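Plamden Workshop Opens Stukivar, a Two-Arm Cloth Folding Station Built by Its Members

2023-10-24

FOR IMMEDIATE RELEASE

The members of the shared workshop Plamden are pleased to announce that Stukivar, a robot station for handling and folding cloth, is now ready for use by all members. The station was designed and put together in the workshop by a group of 11 people, who worked on it in their free evenings starting in May.

Stukivar has two robot arms fixed on a wide aluminum rail, with a white work surface behind them. Each arm carries its own gripper and a small module on a white bracket above the gripper. The whole station stands inside a metal frame, which the group built first and then had to take apart again when the rail was delivered 190 millimeters longer than in the drawing.

"We wanted a machine that can work with soft things," said Florencia Cisternas, who leads the build group. "A box has always the same shape. A towel has a new shape each time you let it go, and for us this was the interesting part."

The budget for the project was 3000 dollars, collected from members and from the yearly open day. The arms were bought second-hand from the local firm Olivares, which also let the group use its drill press for the base plates. The brackets were designed by Iulian Gavrilă and changed many times before the screws could be reached without removing the gripper.

Much of the time went to the cables. In the first version they hung free from the wrists and were caught by the elbow joint when an arm turned far to the side. Lorena Daza, who did the wiring, moved them to the outside of the long links and fixed them with clips, leaving a wide loop at each elbow. The cables are purple - this was the color that the shop had in the needed thickness.

The control program, named Wuvham, was written by Iara Benítez and Cristóbal Leiva. It lets a member guide the arms by hand through a task, save the movement and play it again at a lower speed. A member can also stop both arms from the keyboard or from the switch on the wall. The program and the drawings for the brackets will be given free of charge to any other workshop that asks for them.

At this moment the station can pick up a cloth by two corners, hold it up and lay it down. Folding in half works well with cotton of medium weight. Thin fabrics are still difficult, and the group asks members to bring old pillowcases, towels and sheets for the next tests. Clean pieces can be left on the shelf next to the sewing corner.

Members who wish to use Stukivar need to take a short introduction, which takes 2 hours and is given in small groups. Places can be reserved on the list at the entrance of the workshop. Persons who are not members are welcome to watch the station at work during normal opening hours, and to ask questions to the build group.

Contact for press and for other workshops: Florencia Cisternas, Plamden shared workshop. Requests for the drawings should be sent to Iulian Gavrilă at the same address.
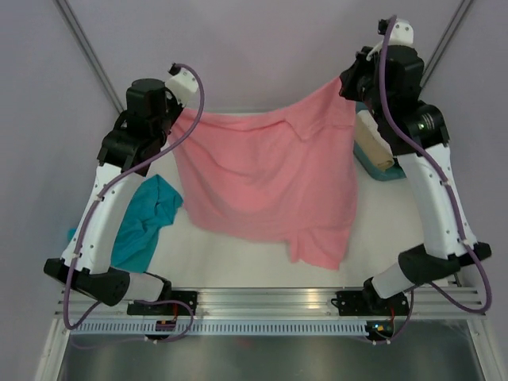
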